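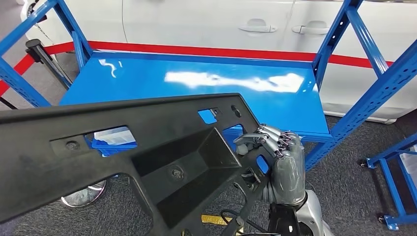 Posted by Carolina Abreu on Thursday, October 17, 2019 | Filed under: Living here, Money | 8 comments

When I moved to Misgate I sold my old car before I left, because my mother told me that in England everybody takes the bus. My mother has never been in England. I live in a village where the last bus goes home before I finish my work, so in September I bought a second-hand car, and with it came a subject I did not expect to study: insurance.

The first price they gave me was 492 pounds more than my colleague Flora pays, for almost the same car. I have driven for many years and I never had an accident. The lady on the telephone was very kind, but she explained that my years without claims in Portugal did not count unless I had a letter, and the letter must be in English.

So I wrote to Armindo Gouveia, who kept my insurance at the office in Nogueira since I was a student. He answered the same evening. He made the letter himself, with two stamps and a sentence which I think he took from a dictionary ("the lady conducts with prudence"). I sent it, I waited, and the price came down by 300 pounds. It is still a lot of money, but I could breathe again.

If you are preparing to move, please ask for this letter before you leave. Ask that it shows your full name as in your passport, and the dates of every policy. Some companies want that it is not older than 90 days, so do not ask too early either.

Next time I will write about the council tax, which I still do not understand completely.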